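주방 보조 로봇 실증사업 중간보고: 7월 공개 시연의 날 운영 결과

수신: Prevura 재단 지원사업 담당자님
발신: Hanar 조리자동화 연구실

담당자님, 그동안 평안하셨는지요. 지난번 보고서를 드리고 나서 꽤 시간이 흘렀는데, 기다려 주시고 중간중간 안부까지 물어 주셔서 연구실 식구들이 모두 고마워하고 있습니다. 이번 보고서에는 7월에 Estport 급식지원센터에서 연 공개 시연의 날 이야기를 주로 담았습니다. 예산 집행 내역은 별첨으로 따로 드리니, 본문은 차 한잔 드시면서 편하게 읽어 주시면 좋겠습니다.

1. 행사 개요

시연은 오전 10시에 시작해서 오후 4시에 마쳤습니다. 방문 신청은 학교 급식실과 복지관 식당에서 일하시는 분들께 먼저 열어 드렸고, 남은 자리는 인근 주민께 돌렸습니다. 하루 동안 다녀가신 분은 모두 389명입니다. 처음에 센터와 의논할 때는 200명만 오셔도 성공이라고 했던 터라, 점심 무렵 복도까지 줄이 늘어선 것을 보고 저희가 더 당황했습니다. 급히 안내문을 더 출력하고 한 회차를 20분으로 줄여 모두 18회를 돌렸습니다. 물을 넉넉히 준비하지 못해 오래 서 계신 어르신들께 죄송했던 점은 다음 행사 준비 목록의 맨 위에 적어 두었습니다.

2. 시연 내용

작년 계획서에는 그릇 옮기기와 식판 정리 두 가지를 보여 드리겠다고 썼는데, 식판 쪽은 이번에 뺐습니다. 현장 식판이 센터마다 규격이 달라 준비가 덜 되었고, 어설프게 보여 드리느니 한 가지를 차분히 보여 드리는 편이 낫겠다고 판단했습니다. 그래서 시연은 급식실에서 흔히 쓰는 큰 스테인리스 볼을 다루는 작업에 맞추었습니다. 크고 둥근 데다 표면이 반들거려서, 그동안 저희 연구실을 제일 애먹인 물건이기도 합니다.

손목 카메라로 보면 금속 표면에 조명이 방사형으로 퍼져 비칩니다. 사람 눈에는 예쁘기만 한 이 빛줄기가 위치를 추정하는 프로그램에는 여간 골칫거리가 아니라서, 지난 분기 내내 이 문제와 씨름했습니다. 시연장에서는 로봇 옆에 화면을 두고 방문객께서도 손목 카메라 영상을 함께 보실 수 있게 했는데, 이것이 생각보다 훨씬 반응이 좋았습니다!

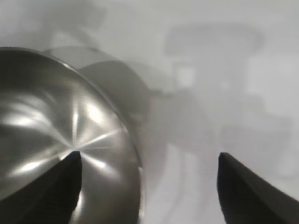
Rawiri Rewi 님은 볼 하나 옮기는 것보다 국물이 반쯤 남은 볼을 기울이지 않고 드는 일이 훨씬 어렵고, 급식실에서 허리를 다치는 것도 대개 그때라면서, 다음에는 꼭 그 작업을 보여 달라고 하셨습니다. 빈 그릇은 자기가 들어도 괜찮다는 말씀도 덧붙이셨고요. 그 자리에서 여러 분이 고개를 끄덕이셨고, 저희도 돌아오는 차 안에서 그 이야기만 했습니다. 내용물이 담긴 용기는 원래 3차 연도 과제로 잡혀 있습니다만, 일부라도 앞당길 수 있을지 내부에서 검토하고 있습니다.

3. 방문객 의견

출구에 의견 쪽지함을 두었습니다. 가장 많이 나온 말씀은 속도였습니다. 사람이 하면 금방인데 너무 느리다는 것이지요. 저희도 압니다. 안전을 생각해 시연용 속도를 일부러 낮춘 것인데, 그 설명을 회차 첫머리에 드렸어야 했습니다. 오후 회차부터는 그렇게 했고 같은 의견이 눈에 띄게 줄었습니다.

그다음으로는 세척을 어떻게 하느냐는 질문이 많았습니다. 손가락 부분을 떼어 씻을 수 있는지, 물이 튀어도 되는지, 고춧가루가 끼면 어쩌는지 아주 구체적으로 물으셨습니다. 방수 덮개는 Tavares 쪽과 시제품을 협의하는 중이고, 두 번째 도면까지 받았습니다. 소음이 생각보다 작아서 좋았다는 쪽지도 있었고, 일자리가 걱정된다는 쪽지도 있었습니다. 뒤의 것은 가볍게 넘길 이야기가 아니어서, 조리 종사자분들을 모시고 따로 간담회를 열려고 합니다.

4. 미흡했던 점과 조치

오전 셋째 회차에서 로봇이 볼의 테두리를 제대로 찾지 못해 작업을 멈추고 다시 시작한 일이 있었습니다. 창가로 햇빛이 들어오면서 조명 조건이 달라진 탓으로 보고 있으며, 블라인드를 내린 뒤에는 같은 증상이 없었습니다. 다만 실제 급식실에서 매번 블라인드를 내려 달라고 할 수는 없는 노릇이니, 시간대를 달리해 자료를 더 모으기로 했습니다. 멈춘 동안 기다려 주신 분들께는 담당 연구원이 원인을 그대로 설명해 드렸고, 오히려 그 설명이 재미있었다고 하신 분도 계셨습니다.

5. 다음 분기 계획

센터에서 고맙게도 조리실 한쪽을 7주 동안 내어 주기로 하셨습니다. 이 기간에 크기가 다른 볼로 반복 시험을 하고, 물을 담은 용기를 드는 예비 시험도 조금씩 시작해 볼 생각입니다. 인건비와 장비비는 계획대로 쓰고 있으나, 행사 당일 인쇄비가 예상을 넘어 회의비에서 일부 옮겨 쓰고자 합니다. 변경 신청서는 별첨 2에 넣었으니 검토 부탁드립니다.

담당자님께서 시간이 되신다면 조리실 시험 기간 중에 한번 들러 주십시오. 오전 10시 이전에는 급식 준비로 출입이 어려우니 오후가 좋겠습니다. 센터 점심이 아주 맛있으니 조금 일찍 오셔서 같이 드셔도 좋고요. 편하신 때를 알려 주시면 출입 신청은 저희가 해 두겠습니다.

Hanar 조리자동화 연구실 드림

별첨 1. 예산 집행 내역
별첨 2. 예산 변경 신청서
별첨 3. 방문객 의견 쪽지 정리본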